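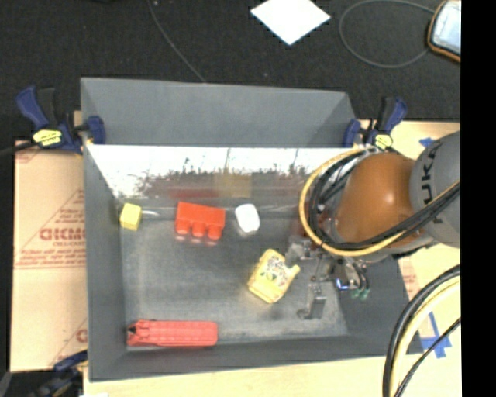 4.2 What people call leftovers

I went into the Dralamstead interviews thinking we'd talk mostly about money, and we ended up talking about odds and ends. Nearly 300 households filled in our survey on secondhand toys, and 46 of them let me come by and chat (thank you again, all of you!). I asked each parent the same thing: when does a toy stop being part of a set and turn into a leftover?

The answers were all over the place. For some parents a single red building block or a small yellow cube, like those in Figure 3, was still a perfectly good toy. Others wouldn't dream of passing one along, and 31 of the 46 said they'd feel embarrassed to hand a neighbor anything without its box. I didn't see that coming, and neither did Mayu Sasaki, who coded the transcripts with me and kept a separate list of every word people used for loose pieces. "Bits" won by a mile. "Crumbs" was my favorite.

Age mattered less than we'd guessed. Grandparents in Ullthorpe, where Corina Toma ran five follow-up visits in March, were just as split as the younger families, although they did talk more about mending things. One grandmother had a whole drawer of wheels and was pretty sure they'd all find a car someday. I come back to mending, and to her drawer, in Section 4.3.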